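**The towel drawer, round two**

So many of you wrote back after the April issue (267 replies, my poor inbox!) and most of you wanted to talk about towels. Not the recipes, not the seed swap - towels! Fine by me, because I have opinions.

I grew up folding everything in half, then half again, and stuffing it on a shelf until the door wouldn't shut. Then Lama Boutros came over to help me sort out the linen closet and made me start again from scratch. Her way goes like this: lay the towel flat, bring the long sides in to the middle, smooth it with your forearm, then fold it up from the short end into a tight little block. Three folds for a hand towel, one more if it's a thick one. Press down on it when you're done and leave it alone.

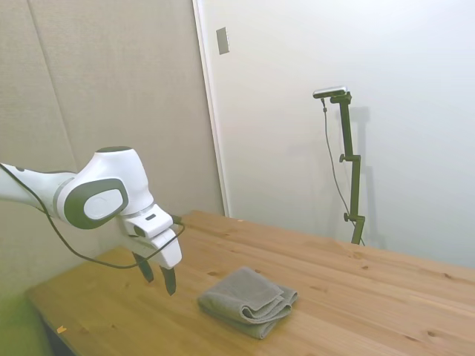
*A gray towel, folded and flat on the pine table.*

The top one always creases a little and I've stopped fussing over it. What I do care about is which way they go in the closet - folded edge out, layers to the back, so you can grab one and the rest stay put. Raghda Bataineh rolls hers and swears they take up less room. I tried it for a week and they kept rolling off the shelf onto the cat.

If yours have gone stiff, skip the fabric softener for a few washes and give them a good shake before they go on the line. Mine came back to life after the third wash or so.

Next time it's fitted sheets, so send me your tricks, please. I have none!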